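Ottó Simon
15 Apr 2019

A thread on learning to repair old clocks when you are not a clockmaker, not an engineer, and live in a town where the last clock shop closed before you moved in. I have been at this since March of last year. English is my third language, so please forgive the long sentences.

1/ I bought my first clock in Cernville, at the Sunday-style market behind the bus station. It is a plain wall clock with a pendulum. The seller wanted 20 for it and I paid 20, and my wife asked why I had not tried to pay less. I had no answer to this.

2/ It did not run. The seller had told me it "only needs a little push". I have since heard this sentence from many sellers, and I now understand it as a kind of greeting.

3/ What was wrong: the oil. Old clock oil becomes thick and sticky, like varnish. I did not know this, so I put new oil on top of the old oil. Please do not do this. The new oil mixes with the dirt and makes a paste, and the paste wears down the pivots.

4/ The pivot is the thin end of the axle, the part that turns in the hole of the plate. In English the axle is called an arbor. I looked for "axle" in the library catalogue for two evenings and found only books about lorries.

5/ The library in Plirnow has one good book on the subject, with 205 pages, and somebody has written in pencil in all the margins. The pencil notes are better than the book. On page 137 the author says to let down the mainspring "in the usual manner". The pencil says: "WHICH IS WHAT?? Use the key. Hold it tight. Let it slip slowly through the hand, click by click."

6/ So, the mainspring. Let it down before you open anything. A wound spring can break your finger. I wear thick gloves and I use a proper let-down tool, with a round wooden handle. It was the first tool I bought and I would buy it first again.

7/ After this, the order in which I work: take photos, let down the spring, take off the hands, take off the dial, take photos again. Then I separate the plates. I put every screw in an egg box with a number on it. My first time I used a saucer, and the cat was interested in the saucer.

8/ A word about counting teeth. The speed of a clock is decided by its wheels and its pendulum. If you know how many teeth are on each wheel and how many leaves on each pinion, you can calculate how long the pendulum must be. I had a clock with the wrong pendulum, and this is how I found out. It was gaining a quarter of an hour every day.

9/ I was slow to understand the gear train. Drawings did not help me very much. What helped me was big gears, where you can follow one tooth with your eye and see which way the next wheel must go. If you have children, look in their toy box before you look in a textbook.

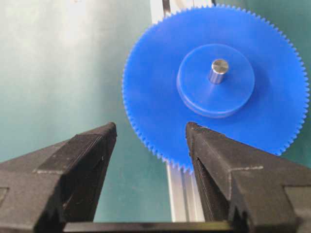
Blue plastic gear, with the raised hub in the middle.

10/ When one wheel drives another, the second turns the opposite way. Everybody knows this. But when you stand in front of a train of four wheels with the plate in your hand, you forget it, and you assemble something which is very beautiful and cannot move.

11/ Also, a clock train is the reverse of what I had imagined. The big wheels drive the small pinions, so the slow, strong turning of the spring becomes a fast, weak turning at the other end. For this reason a bit of fluff at the escape wheel can stop everything. There is almost no force left there.

12/ Cleaning. I use warm water with a mild soap and a soft brush, then I rinse, then I dry with a hairdryer at once so the steel has no time to rust. The pivot holes I clean with sharpened pegwood, turning it and cutting it again until it comes out clean. It takes me a whole evening and I listen to the radio.

13/ Some people use ammonia. I tried it one time, in the kitchen. I will not write more about this.

14/ Oil: very little. One small drop for each pivot, and it should not run. No oil on the wheel teeth! I did this too. I had oiled the teeth of my first clock very generously, like a salad.

15/ The clock from Cernville has now been running for 3 months. It loses a little in cold weather and I have stopped correcting it every day. In the beginning I got up in the night to compare it with the telephone.

16/ My second clock was from an estate sale in Clunitz, and it strikes the hours. The strike is a separate train with its own spring, and it has its own opinions. At the moment it strikes seven at four o'clock. If somebody here understands rack striking and can explain it in simple words, my messages are open.

17/ Several people have asked what they should buy for their first repair. Buy a cheap clock, with a pendulum, without strike, and complete. Check that the pendulum and the key are there. Do not begin with your grandmother's clock. Your grandmother's clock can wait until number four or five.

18/ I will add photos of the Clunitz movement when the plates are clean. The suspension spring is also bent, so first I must order a new one and find out how thick it should be.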